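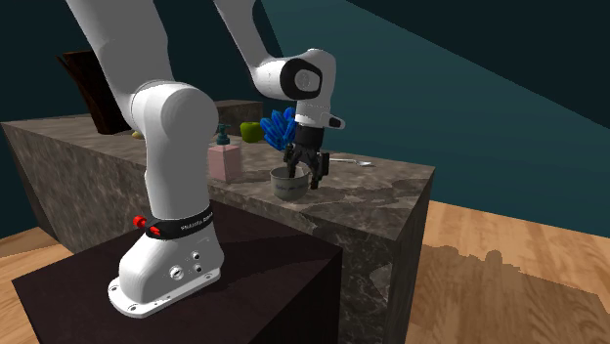
4.2 Comparing the two grippers in simulation

We were eager to get to this part of the work, and the results gave us plenty to talk about. The question was simple to state: if the arm, the controller and the kitchen layout stay fixed, how much does the choice of gripper change what the system can pick up? We compared two parallel grippers. The first is the stock two-finger model. The second, which we call Dultcombe, keeps the same palm but has longer fingers with a slight inward curve at the tips.

Every trial used the countertop layout in Figure 3, where the Franka arm stands on its pedestal in front of the counter and reaches over to the mug from above. The mug is the object we care about most, as it can be held in more than one way. The planner may pinch the wall, close on the outside, or put both fingers inside the rim and open them. The apple and the soap dispenser allow fewer choices, and the spoon lies so flat that small errors in height matter a great deal.

Each gripper made 66 attempts, for a total of 132. Starting poses were drawn from the same seeds, so each attempt with one gripper has a twin with the other. An attempt counted as a success if the object left the counter and stayed in the fingers until the arm reached its hold pose. Lacey Whitlock wrote the checker for this, and Ott Raudsepp reviewed its output against the replay logs. They disagreed on 2 attempts, both with the spoon, and we scored those as failures.

Figure 3. Simulated countertop used for the gripper comparison, with the stock gripper reaching inside the mug.

The stock gripper succeeded in 63 of its 66 attempts, which was better than any of us had guessed! Inside grasps on the mug worked especially well – the short fingers go in cleanly and leave room for the planner to correct itself. Dultcombe did worse on the mug. Its curved tips tended to catch the rim on the way down, and the controller then pushed against the contact until the attempt timed out. On the spoon, though, it was a pleasure to watch: the tips slid under the handle and lifted it with hardly any scraping.

We also reran the mug attempts with a softer controller setting suggested by Heino Mägi. Rim contacts still occurred with Dultcombe, but the fingers now slipped past the edge in most cases instead of jamming. The stock gripper showed no clear change. Friction values were the same in both sets of runs, and we have not yet tested how sensitive the result is to them. Section 4.3 repeats the comparison with the wrist camera moved closer to the fingers.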